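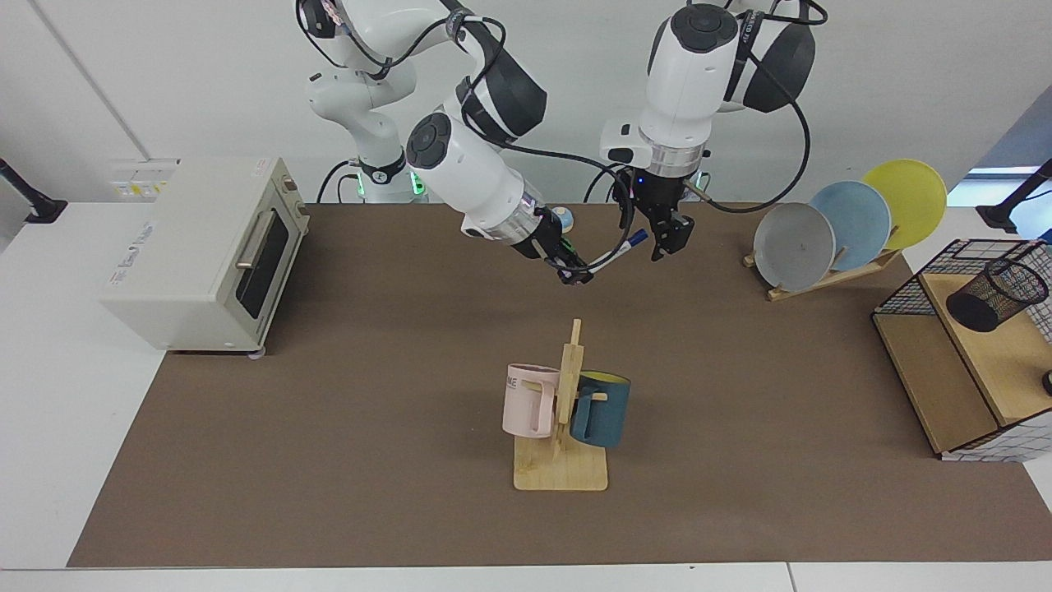 I have been putting off writing about the kitchen worktop for months, mainly because I kept moving things around and every time I thought I'd got it right, I'd go to make a slice of toast and swear at something. But I think I've settled now. Or I've settled enough to tell you about it over a cup of tea (mine's the strong one, as ever).

Some background for anyone new. When we moved into the flat in June there was one run of worktop, a deep drawer that sticks, and a cupboard so high up that I need the stool to see what's on the bottom shelf. Everything I used every day ended up in that cupboard. Mugs, plates, the lot. I was climbing up and down like a mountain goat before I'd even had breakfast, and after I dropped my third bowl I decided the everyday things were coming down to live where I could reach them, and they could jolly well look nice while they did it.

So the rule I gave myself was this: if I use it before nine in the morning, it gets a place out in the open. Anything else has to justify itself.

The toaster oven was the easy one. It's the biggest thing, it needs a socket, and it isn't going in any cupboard I own, so it goes on the left and everything else fits in after it. I went for a cream-white one with a dark glass door and I'm very fond of it. I do my toast in it, I warm up pastries in it, and last winter in the old place I did a whole tiny roast dinner for one, which took ages but I felt terribly clever. The only thing I'd say is turn it a bit. I had mine dead straight for weeks and it looked like a shop display, and then I knocked it at an angle while I was wiping up crumbs and it was so much better. I can get at the handle without reaching across everything, too.

Then the mat. I know, I know, a mat is not exciting! But I'd been using two tea towels and an old tray, and they slid about and went grey and never matched. One big brown mat under the whole lot has done more for me than anything else I bought this year. Crumbs don't show up much, it all lifts off for a wash, and it makes a jumble of separate objects look as though they're meant to be together. I measured for mine with a piece of string because I couldn't find the tape measure. It came out fine. 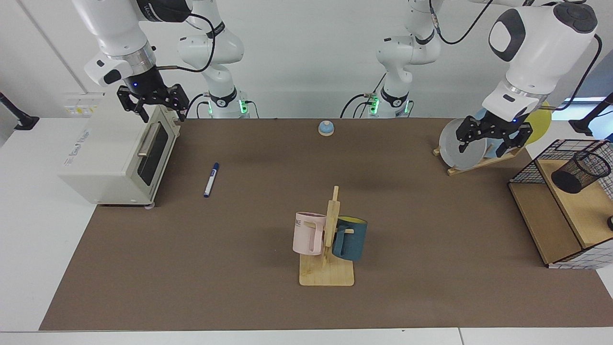
Words and worktop by Lesia Zinchenko
Posted October 26, 2024

Right, plates. I used to keep them in a stack, big ones at the bottom and little ones on top, and of course I always wanted a big one. My friend Yevdokiia Savchuk had been telling me to stand them up for as long as I've known her, and I ignored her for as long as I've known her, and she was completely right. With the rack I just take the one I want. They drain there after washing up and then they simply stay there, so that's one job gone altogether. (She has asked me to put that in writing. There you go, Yevdokiia.)

I do think it matters what colours you leave out. I've got a light blue plate that makes me happy every time I see it, and a paler greyish one that I put in front of it, and against the brown they look lovely. The loud patterned ones I inherited went back up the mountain to the high cupboard. I love them but they shout.

And then there's the mug tree, which I resisted because my nan had one and I associated it with dusty brown cups and instant coffee. Well, I was being a snob. A plain light wooden one takes up hardly any room, and you get the mugs off the worktop and can see the insides of them, and the insides are the best bit! I've got a dark teal one that's mustard yellow inside, and a pale pink one with a soft lavender purple inside, and side by side they're about the prettiest thing in the flat. I only bother hanging up the ones I really use. If you load every peg it goes wobbly and you end up wearing a cup. 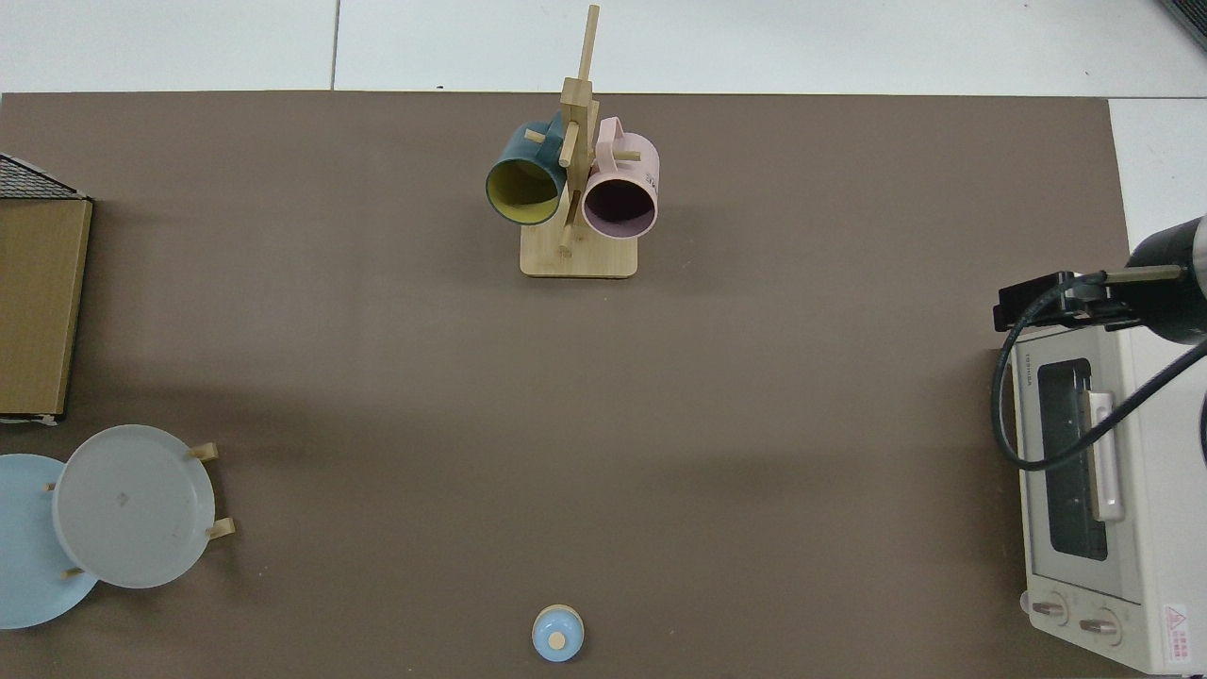 Teal and mustard, pink and lavender, and plenty of clear space on the mat.

That clear space took me the longest to learn, I'd say. My instinct is to fill a gap. I see a bare bit of worktop and I think – fruit bowl! Candle! Small plant that will be dead by Christmas! But I need somewhere to butter the toast, so now things go round the edges and the middle is left alone. I manage it most days. Post still lands there, and so do keys, and I do a quick sweep before bed so I don't come down to it in the morning.

I haven't worked out what to do about the tea bags. They're in their cardboard box for now, which goes soft if I put it too near the kettle, and every tin I've looked at has had the word TEA on it in enormous letters. If you know of a nice plain one with a lid that fits properly, please leave me a comment. I'm going to have a go at the sticking drawer next week, with a candle stub rubbed along the runners, and I'll report back.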